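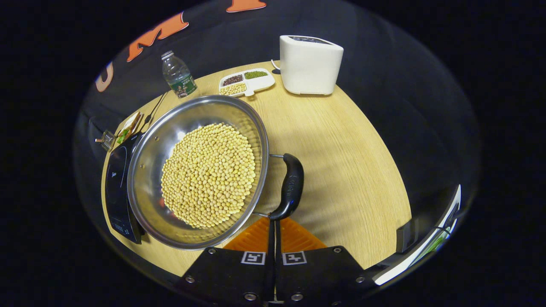

Stornholm Supper Club · Pantry Team

Soybean day! A whole heap of dried yellow ones in the big steel wok, on the round table. I'm going to thread my way through this because so many of you asked after the November supper what that nutty powder on the rice cakes was, and I kept saying "I'll post it" and then did not post it.

It was roasted soybean flour. You toast dry soybeans, you grind them, you sift them. There are no other ingredients. I've seen it sold in tiny bags for silly money, and the homemade kind smells so much better that I get a bit evangelical about it (sorry to everyone who sat near me in November).

Beans first. Ours come from Stojanovska, the grocery with the green awning, where they keep them in a bin near the back and you scoop your own. The bag weighed in at 1,025 grams. I'd asked for a kilo and told them to leave the extra beans in.

You want plain dried yellow soybeans. If the label says roasted, someone got there before you. Black ones work too and make a grayer powder with a slightly sweeter taste, but start with yellow because you can see the color change so much more easily.

Sorting. Tip them onto a tray, shake it a bit, and pick out anything shriveled, split or very dark. Also stones. I know it feels like a chore from another century, but Amra cracked a tooth on a lentil stone years back and she has made converts of us all.

To rinse or not to rinse? I wipe. Damp dish towel, beans in the middle, gather it up and rub them around like you're drying a very small dog. Then spread them out until they feel bone dry. Inmaculada rinses hers in a strainer and dries them overnight, and hers come out fine too, so take your pick.

Do NOT soak them, though. Every other soybean thing we've made starts with a soak (milk, tofu, the stew) and my hands go to the water jug out of habit. Wet beans steam and go leathery on the outside, and then you're standing there forever.

The pan! I love a wok for this. The sloping sides mean you can push the beans up and they roll back down by themselves, and ours is polished steel so you can see what's going on in there. Curved black handle too, which I'm very attached to, because it's a lot of stirring and you want something to hold on to.

A skillet will do the job if that's what you own. Use your widest one and do smaller amounts. A sheet pan in the oven works as well — 325, shake it often — but you don't get to stand over it and smell everything, and for me that's half of why I do it.

We use the induction cooktop for anything dry-roasted now. I was a gas person for years and I complained for a whole season when we switched. What won me over is that low really is low. Seeds, spices, beans, all the stuff that goes from pale to burnt while you answer the door.

One induction note, as Arben will bring it up if I don't: heat it gently at the start. He warped a thin pan by cranking an empty one to full power and it has rocked like a boat ever since. It's now the pan we use to carry potatoes.

How full? Smaller batches are easier, and I'd tell any beginner to go for a single layer. A big heap like ours is for people with patience and a good strong spatula, because the ones at the bottom get all the attention and the ones on top are basically on vacation. If you do a heap, turn from the bottom up, every time.

Heat on medium-low. For the first 10 minutes it's going to feel like you've done something wrong. They rattle, they look exactly the same, your arm gets bored. Keep going!

After that the skins start to split and you get little ticking sounds. That's your cue to stir without stopping. The smell goes from grassy to something like peanuts, and then to something like peanuts and toast together, and people start wandering in from other rooms to ask what you're making.

I don't go by the clock after the ticking starts. I take one out, let it cool on a saucer, and bite it. Raw in the middle tastes green and sort of chalky. Done is crisp right through, tan inside, no green taste at all. Please do take them all the way, undercooked soybeans are no friend to anybody's stomach.

And then get them OUT of the pan. The steel holds its heat and the beans will keep browning on you. Big cool tray, spread wide, leave them alone. I lost a batch by turning off the cooktop and going to look for a jar lid.

Cooling takes longer than you want it to. If they're warm when they hit the grinder you get paste on the blades and a powder that clumps. I go do something else. (Toast, usually. The white toaster lives on the same table, so I don't exactly have far to go.)

Skins: optional. If you rub the cooled beans between your palms a lot of the skins come loose, and you can step outside and blow them off. Kalliopi does this very gracefully. I do it and end up with skins in my hair. Leaving them in makes the flour a touch darker and a touch rougher, and I've stopped minding.

Grinding. Short bursts, little rests in between so the motor doesn't get hot. We have a small Novevley spice grinder that takes maybe half a cup at a time, and yes it's slow, and yes I've grown fond of it. A blender works if it's a strong one and you don't overfill it.

Sift through your finest strainer, put the gritty bits back in, grind again, sift again. Whatever still won't go through after 2 rounds I save in a little jar and put on oatmeal. It's crunchy and very good and I'm not sure I'd want to get rid of it even if I could.

What do you do with the flour? Mix it with sugar and a good pinch of salt and roll rice cakes in it, that's the November one. Stir it into warm milk with honey. Dust it over vanilla ice cream and pour dark syrup on top, oh my goodness. Biljana puts a spoonful in her pancake batter and won't go back.

You can also stop before the grinder! Whole roasted soybeans with salt and chili are a great snack. Toss them with a tiny bit of oil while they're warm so the salt has something to stick to. They're hard, so mind your fillings, see above re: Amra.

Storage: airtight jar, dark cupboard, and use it up within 2 weeks or so for the best smell. It'll go on longer in the freezer. It doesn't get dangerous on you all of a sudden, it just gets dull, and then you wonder why you went to all that trouble.

Someone in the replies asked if the wok needs a scrub afterward. Let it cool, wipe it out with a dry cloth, then wash as normal. If there are brown marks, a paste of baking soda and water and a bit of patience gets most of it. I don't use anything scratchy on that inside, I like it shiny.

Somebody else asked about soy allergies, and thank you for asking. The flour goes everywhere, it's as fine as dust. We grind it after everything else is packed away and covered, and anything made with it gets its own plate and a label at supper. If you're bringing a guest with an allergy, message me before and I'll leave it off the menu that night.

For Gandham folks who want to try this with us and not alone in your kitchen: come to the next pantry session, bring a jar with a lid that really closes, and wear sleeves you can push up. Stirring is shared. Arben will try to give you his turn, and you're allowed to say no.

Next thread is going to be sesame, which needs a lot less stirring and a lot more nerve. If you've got a soybean question I missed, put it under this post and I'll get to it tonight after I've washed up.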